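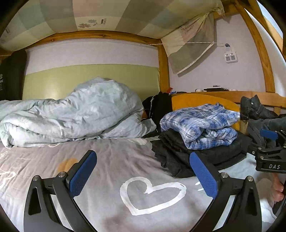 Lower bunk, with the wall outlets at the back and the curtain tied at the right.

Standach Hostel — Room and Building Safety Walk-Through
Date: Jun 28, 2018
Beds in use: 136

1. Exits and hallways
Front door opens from inside without a key: OK
Back stairs clear from top to bottom: OK. Huge improvement on October, when we had bikes on two landings!
Exit signs lit: OK on all floors but the second. The one by the showers flickers. New tube ordered from Hondel.

2. Alarms and extinguishers
Smoke alarms tested: OK, every one of them loud and clear (sorry, night shift).
Extinguisher gauges in the green: OK
Kitchen fire blanket: Missing from its hook. Found behind the toaster and hung back up. Please leave it there!

3. Bunks
Frame bolts tight: Room 3 had two loose ones, fixed on the spot
Ladders firm: OK
Guard rails on all upper berths: OK
Bedding and curtains kept off plugs and chargers: Remind guests at check-in. The new card with the little drawings is great — people really do read it.

4. Kitchen
Gas shutoff labeled: OK
Fridge at or below 40 °F: OK
Hood filter: Greasy. Clean before the weekend crowd.

5. Water and bathrooms
Non-slip mats: Replace the one in the Escobar wing
Hot water at the showers: OK, steady the whole time
Drain covers: OK

6. Outside
Porch light on timer: OK
Handrail on Prukeck side: Wobbles at the bottom post. Tape is up until it's fixed.

Overall: Pass, with five items open. Best walk-through we've had since I started doing these, and the stairs alone made my day. Old sign-off sheets are in the blue binder, page 183 onward.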